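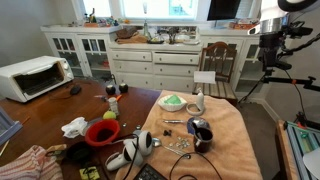

Protitar Teleop Kit
Set-up guide, section 3: Teaching a task by remote control
Last updated April 27, 2024

Read section 2 first if the arm is not bolted down yet. This section assumes arm is powered, homed and talking to the Protitar software.

3.1 Before you start

Clear a path around the table. You will be looking at the gripper, not your feet.

1. Put a towel down on the work surface. Thick bath towel is fine. Small parts don't roll on it and the fingers can push into it a little without tripping the force stop.
2. Lay out the objects for the task. Mix of sizes. Include some that are hard: tweezers, small screws, anything see-through.
3. Charge both hand controllers. Below 70 percent, charge again before a long session.
4. Check the E-stop. Press it, twist it, press Resume in the software. Do this every time.

CAUTION: No open drinks inside the arm's reach. Mugs go on another surface before the arm is enabled. Same for anything glass.

NOTE: Plastic kitchen items are good practice objects. Cheap, light, and you won't care if one cracks.

3.2 Pairing the controllers

1. Software > Devices > Pair. Hold menu button on the first controller until the light blinks.
2. Repeat with second controller, even if you only plan to use one. The spare takes over if tracking drops.
3. Stand where you will work. Face the table. Press Set Forward.
4. Wave the controller slowly left to right. The cursor on screen should go the same way. If its mirrored, you were facing wrong. Redo step 3.

Tracking jumps? Usually bright windows or a shiny object near the controller. Close the blind, try again.

3.3 First moves

Start slow. Speed slider at 3 for the first session, never above 8 with a person at the table. 9 is for free-air moves only.

1. Enable the arm. You will hear the brakes let go.
2. Squeeze and hold the grip button. This is the clutch. Arm follows your hand only while it is held.
3. Move your hand a few inches. Wait for the arm. Move again.
4. Let go of the clutch, bring your hand back to a comfortable spot, squeeze again. The arm stays put in between.
5. Trigger closes the fingers. Half trigger, half closed.
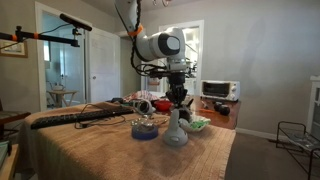
Practice coming straight down. Most new operators come in at a slant and knock over whatever is behind the target. Point the fingers at the table, get over the object, then lower.

CAUTION: Keep cable slack at the wrist. Do not turn the wrist more than one full turn in either direction. If the cable goes tight, release the clutch and use Unwind.

NOTE: Long flat things such as keyboards should be gripped across the short side. Not by the end. They swing.

3.4 Recording a demonstration

One demonstration = one task, start to finish. "Put the tape in the bowl" is one task. "Tidy the table" is too many.

1. Type the task name. Short, plain words, same wording every time.
2. Move the arm to Start Pose.
3. Press Record. Count to two in your head.
4. Do the task. Don't rush, dont stop halfway to think.
5. Open the fingers, lift clear, press Stop.
6. Mark it Keep or Discard right away. You will not remember later.

Move the objects between takes. Turn them, swap places, lay one on top of another. A robot that has only seen the tape in one spot will reach for that spot.

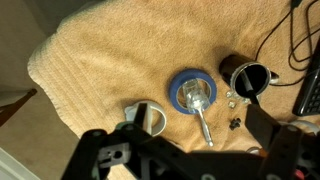 Check the wrist view every few takes. Open the Otham viewer and look for:

- target object between the fingers before they close
- no blur on the approach
- lens clean (wipe with the cloth, not your sleeve)
- clear plastic still readable against whatever is under it. If not, change the light

Stacked objects: take the top one first. Nuts and other tiny hardware: slow right down, speed 3, and close the fingers all the way.

Dropped the object? Keep going if you can pick it up again within the same take. Retries are useful. Mark it Keep and tick Recovery.

3.5 Shutting down

1. Arm to Park. Hands off until the brakes click.
2. Disable, then power off at the box.
3. Upload to Plornham or copy to a drive. Wait for the green check.
4. Controllers back on charge.

If the upload hangs, see section 6. For Daneshvar grippers the finger calibration is different, see appendix B before recording anything.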